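Prantl meeting table, white, with cable box
Posted 25 January 2022
3 comments | Print this page | E-mail this review

We bought the Prantl table for our small meeting room in December, to replace an old oak one with a split in the top. Custatport delivered it in 2 boxes and we put it together ourselves. It took two people most of an afternoon. The instructions are drawings only, and the step for the cable box is out of order, so read them all the way through first.

The top is white laminate with a matte finish, and the end is rounded off in a curve. I like the curve more than I expected to. The room is narrow, and with the old table you caught your hip on the corner every time you went around to the far side. The matte finish also cuts down on glare from the ceiling lights, and reading a printed page at the table is easier on the eyes.
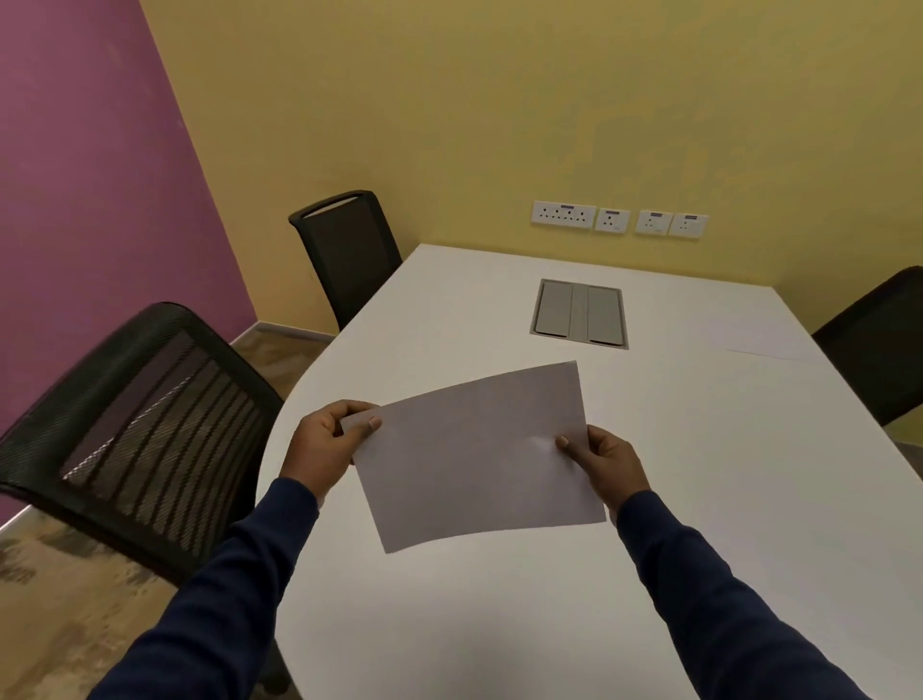
The one drawback to all that white is paper. A blank sheet left on the top is hard to spot, and we have wiped the table down twice with a page still lying on it. Coffee rings come off with a damp cloth. Ballpoint takes some rubbing. Pencil leaves a gray smear if you lean on it, so we keep a cloth in the room.

The cable box is set into the top toward one end. It has a silver-gray metal frame and two gray lids on hinges, with a raised strip between them. The lids lie flat enough that a laptop can sit over them. There is room inside for a power strip and the slack from a few cords, but a bulky charger has to go in sideways. I would have paid more for a second box at the other end.

We kept our black mesh chairs from Roltarex and they look fine with it. Three fit without anyone bumping elbows. The top is 30 inches off the floor, a normal height, and the chair arms clear it with a little to spare.

Shipping was $84 to our Binbridge office, which seemed high. One leg bolt was missing and a replacement came in around 3 days. No wobble so far. I'd buy it again, though I'd ask about the gray top first if you handle a lot of loose paper.

Share (2) | Print | E-mail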